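Encombe Robot Club -- Questions We Keep Getting

Last edited 3rd April

Is this a class or a club?

A club. You get no credit, no grade and no certificate. A few parents have asked for something to put on a college application, and you can write down that you came, but we won't puff it up for you.

Will my kid build a robot?

Probably not in the first year. Most of what we do is collect demonstrations by hand and then argue about whether they were any good. If your kid wants to bolt motors onto a chassis and drive it into a wall, the Tovar league is a better fit, and we say that with no hard feelings.

So what do members do all evening?

They pick up a gripper by its handle, do a small kitchen chore with it, put everything back and do it again. One person works, one keeps the log, and the rest clean up data from last time. It is slow. People who come once because they saw a video of a robot folding a shirt usually don't come twice.

Does it work?

Depends what you mean by work. We have read plenty of posts claiming that a few hours of demonstrations will give you a robot that makes breakfast. Our experience is more modest. In January we had 194 recordings of one scooping task. After we threw out the ones where somebody bumped the table, blocked the view or started before the log was ready, we had 122. The policy we trained on those could handle the task when the dish was where it had been in training. Move the dish a hand's width and it got a lot worse. We think that is a normal result, and we'd like to see more groups publish theirs.

Why a kitchen table?

Everyone knows what the chores are supposed to look like, so a new member can tell a clumsy scoop from a clean one without any training. Small dry food is also harder than it sounds. Beans roll, grains stick in corners, and a gripper that looks steady in the air can turn out to be off by just enough to miss.
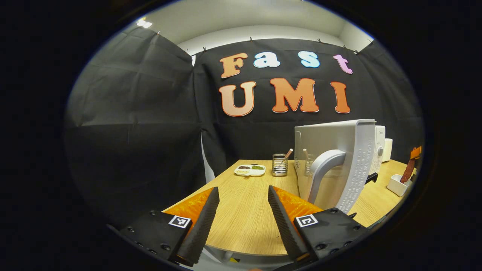 We change the layout between sessions, too, although not as much as we should. Members get attached to an arrangement they are good at and stop wanting to move things. If you join, expect to be told to shift the dish, the utensils and anything else you have gotten comfortable with. Data from one tidy setup teaches you about one tidy setup.

Do I need to know how to code?

No, but you will hit a ceiling without it. Non-coders can record, log and sort. Training runs are done by members who can read an error message without panicking. We will help you learn if you keep showing up.

What is Grustanex?

Our name for the pile of scripts that sorts the recordings. It was written by several different people over several years and it shows. It is not a product and you can't buy it. The comments in the code are mostly apologies.

Do you enter competitions?

We have entered the Clavia student challenge 2 times. We did not place either time. The first year our demo failed in front of the judges, and the second year it ran fine but the scoring favored speed, and ours is not fast. We may go again. We are not convinced that a three-minute demo on a stage tells anyone much about whether a method is sound, but the younger members enjoy the trip.

How old do I have to be?

High school age or older. We tried letting middle schoolers in and the sessions were too long for them.

What does it cost?

Nothing to visit. Regular members pay small dues each term, and that goes to replacement parts and dried beans. If the dues are a problem, tell us and we'll skip them.

Can we use your data for our own project?

Ask first. We will send you the log along with the recordings, including the rejects, and we'd want you to read it before you train on anything. Several groups have asked for "just the good ones." We don't hand those out separately -- our idea of good has changed more than once.

How do I join?

Come to 2 sessions before you sign anything. Wear sleeves you can push up, bring a water bottle, and keep it off the table.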